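Nenard 4: un sistema de maquetación para redacciones pequeñas

Análisis de herramientas. Cuaderno de diseño editorial, mayo

La sección de herramientas de este cuaderno examina en cada entrega un producto destinado a las mesas de diseño de diarios y semanarios. Corresponde en esta ocasión a Nenard, programa de maquetación editado por Keltano y dirigido a cabeceras con plantillas reducidas. La versión evaluada es la 4, en su modalidad de licencia por puesto.

La prueba se efectuó con el suplemento cultural del semanario Lilis, que consta de 18 páginas y cierra los sábados. El equipo compuso tres números completos con Nenard y mantuvo en paralelo su flujo habitual, a fin de comparar los tiempos de cierre y la fidelidad de las páginas entregadas a imprenta.

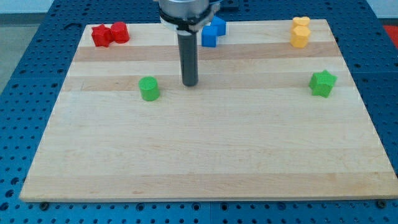
Rosine Sabatier
Responsable de evaluación de herramientas

El programa organiza la página en módulos vinculados a una retícula común. La retícula se define una sola vez por publicación y admite variantes por sección, de modo que un cambio en el ancho de columna se traslada a todas las plantillas dependientes. La biblioteca inicial ofrece 80 plantillas, de calidad desigual: las portadas de sección están bien resueltas, mientras que las de agenda y servicios obligan a rehacer la jerarquía tipográfica casi por completo.

El tratamiento del texto merece una valoración favorable. La partición silábica en español respeta los criterios del libro de estilo cargado por el usuario y avisa de viudas y huérfanas antes de exportar. El ajuste de titulares propone alternativas de cuerpo sin alterar el interlineado base. En cambio, las notas al pie en textos a varias columnas se desplazaron en dos ocasiones y hubo que fijarlas a mano.

En cuanto a la infografía, el módulo de gráficos resulta insuficiente. Permite barras, líneas y tablas, pero no importa capas editables desde otros programas. Fabrice Ferrand, jefe de infografía del suplemento, optó por incorporar las piezas como documentos cerrados, con la consiguiente pérdida de agilidad en las correcciones de última hora.

La exportación a PDF fue correcta en los tres números. La imprenta Marchal no devolvió ninguna página por perfiles de color ni por sangrados.

La licencia tiene un precio de 800 euros anuales por puesto, con soporte por correo electrónico incluido. La documentación en español está completa, salvo el capítulo relativo a permisos de usuario, disponible únicamente en francés.

Valoración: recomendable para publicaciones de periodicidad semanal o superior con retícula estable. Se desaconseja por el momento a las redacciones cuya oferta gráfica dependa de infografías propias.

Puntos favorables: herencia de retículas, control de texto, exportación.
Puntos desfavorables: módulo de gráficos, notas al pie, plantillas de servicios.

Revisión técnica: Felicja Wilczyńska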